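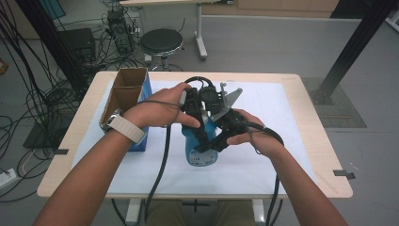 Blue bottle, light wooden tabletop.

I've had the Sivora table from Jerside for eight months now and I still like walking into the room and seeing it there. My old desk was dark and a bit gloomy, so a pale top was the first thing on my list. This one is real wood, with a grain you can feel when you run your hand over it, and it makes the whole corner brighter – even on gray mornings!

It came in two boxes and weighs a lot more than I expected. Geetha Reddy from next door helped me flip it over once the legs were on, and I would not try that part alone. There are 13 bolts, all the same size (thank you, Jerside), and the wrench in the bag is decent. We were done before lunch.

The finish is oil. I put on a fresh coat in September and it soaked in nicely overnight. Tea rings wipe off if you catch them the same day. I did get one small dent near a corner from a dropped stapler, so it's a softer wood than my old desk. 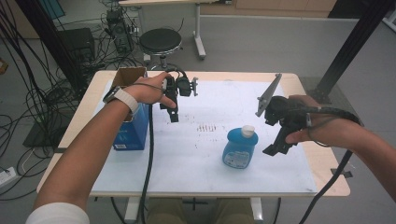
Price and what I'd change

I paid 510 with delivery, and I looked at the Bednárik one too, but its legs wobbled in the store. My only real gripe is the feet – the felt pads fell off in the first week and I had to glue them back on. I'd still buy it again.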